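Buscar en el sitio
Escribe una palabra Buscar

¿Qué es un tratado entre países?

Un tratado es un acuerdo escrito entre dos o más países. Sirve para decidir cosas que un país no puede arreglar solo: quién pesca en un mar compartido, por dónde pasa una frontera o qué se hace con un río que cruza dos territorios. 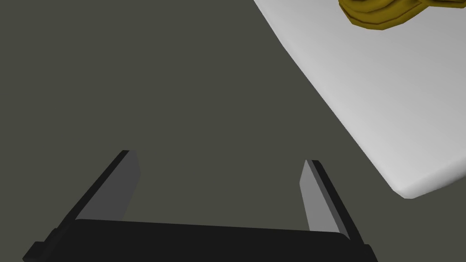

Una pinza de dos dedos, dibujada por ordenador.

Vamos a imaginar dos países vecinos, Zokholm y Clunine. Entre ellos corre el río Cukach, que mide 795 kilómetros. Los dos quieren usar el agua para regar. Primero, cada gobierno envía a sus diplomáticos, que son las personas encargadas de hablar con otros países. Se reúnen, discuten y escriben un texto. En este caso tiene 16 artículos.

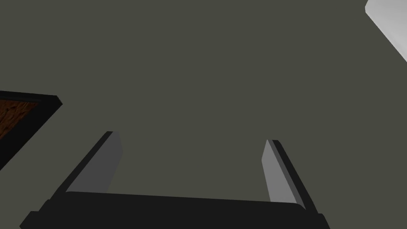 La pinza, con sus dos dedos paralelos, ante un fondo liso.

Después se firma. Pero la firma casi nunca basta. En muchos países el parlamento tiene que votar el tratado. A ese paso se le llama ratificar.
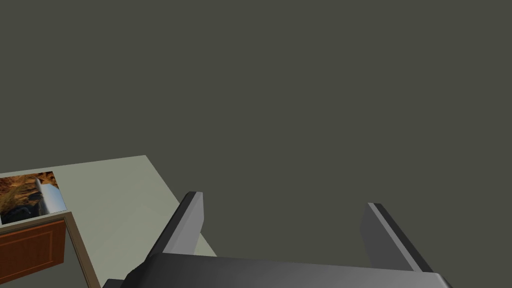 ¿Y si un país no cumple?

Lo normal es que el otro proteste y pida una reunión. Si no se ponen de acuerdo, a veces pueden acudir a un tribunal internacional. También hay tratados que explican cómo salirse: se avisa por escrito y se espera un plazo.

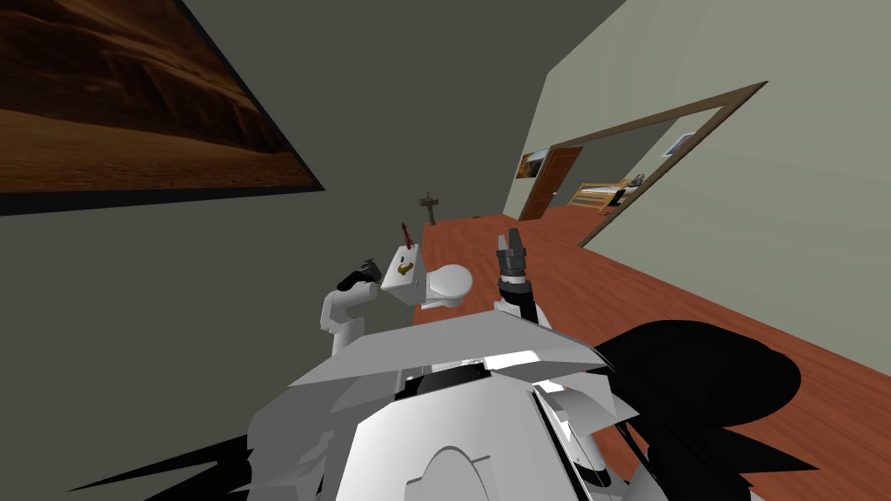

Interior de una casa simulada, con un cuadro de dunas en la pared.

Palabras nuevas
Diplomático: persona que representa a su país ante otros.
Ratificar: aprobar de forma definitiva un tratado.
Frontera: línea que separa dos países.

Texto: Ruxandra Ene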